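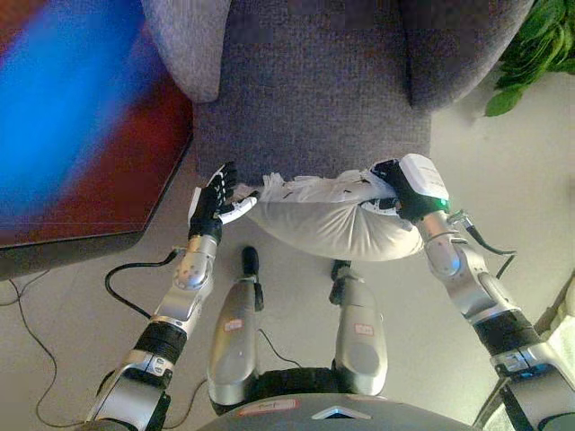

Lorna Pettibrand

The pear I bought in September spent 13 days on my kitchen counter. For the first 12 it could have been used to drive tent pegs. On the last morning it looked the same as ever, green and a little smug, so I left it for lunch, and by lunch it was brown inside and had the texture of wet sawdust.

I've been eating pears for most of my life and I would put my success rate somewhere below my success rate with parking tickets. So this fall I drove out to Karon, where they grow the things, to find out what I was doing wrong. Quite a lot, as I learned within minutes of getting out of the car.

Most fruit we eat is best left on the tree until it's ready. European pears are the exception that growers have to explain to every visitor who reaches up and takes a bite. Left on the branch, a pear ripens from the middle outward, so by the time the skin feels soft the core has already gone to mush. It also gets gritty. The grit comes from stone cells, tiny clumps with thick, hard walls, the same sort of thing that makes up the shell of a walnut. Every pear has some. A pear that hangs too long tends to be grittier than anyone wants.

So they are picked hard. At Dellby, the orchard where I spent most of a morning getting in the way, there are 1082 trees, and every pear on them comes off while it is still basically lumber. The picker cups the fruit and tips it sideways. If the stem snaps cleanly away from the spur, the pear is mature. If it clings, it stays put for another week. I was allowed to try this and pulled off a piece of branch.

Then comes the part I had never heard of, which is the cold. Many winter pears won't ripen well until they've been chilled, and some want weeks of it. The chill gets the fruit making ethylene, the gas that does the actual work of ripening. Bartletts need very little. Anjous need a long sulk in the dark. Dellby's storage room is kept well under 40 degrees and smells faintly of perfume and cardboard, and I stayed in there longer than I needed to.

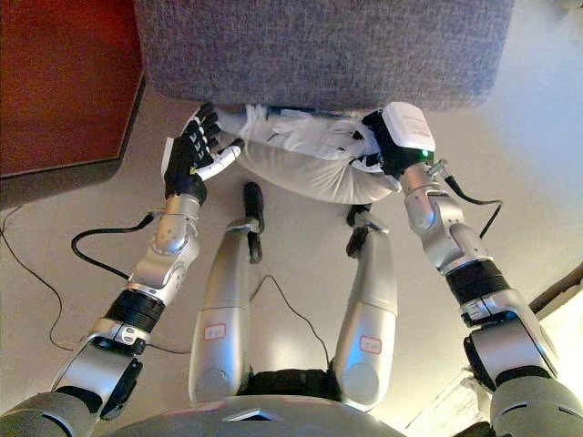

A white cloth against gray upholstery.

The orchard's pride is a lumpy russet pear called the Arnent, which is never going to be on the cover of anything. It's the color of a paper bag. It bruises if you speak sharply to it, and supermarkets won't touch it. The flesh is so full of juice that you have to eat it leaning forward, over a sink if you have one -- I had the hood of my car. It tasted of honey and a bit of lemon, and for a while afterward I was useless as a reporter.

I was sent home with 2 bags of them and instructions. Refrigerator first, then the counter, a few at a time, stems up. Don't squeeze the fat part, because the fat part lies. Press a thumb gently beside the stem. When the neck gives a little, the pear is ready, and it's ready now, so cancel your plans. If you can't cancel your plans, put it back in the cold, where it will hold for a few days. To speed things along, close it in a paper bag with a ripe banana, which gives off ethylene of its own and makes everything in the bag smell like banana.

Color is no help with most kinds. A Bartlett goes politely from green to yellow. An Anjou stays green out of what I can only call spite.

On the way back I stopped at Tzavaras, the diner at the Karon turnoff, where pear pie was on the board. The waitress said they make it from the hard ones, peeled and sliced thin and baked for a long time, and that she'd never had the patience for the other way. I had a second slice.

The first of my Arnents came out of the refrigerator that weekend. I checked the neck before breakfast and after breakfast, and then before bed, and once more when I got up for a glass of water.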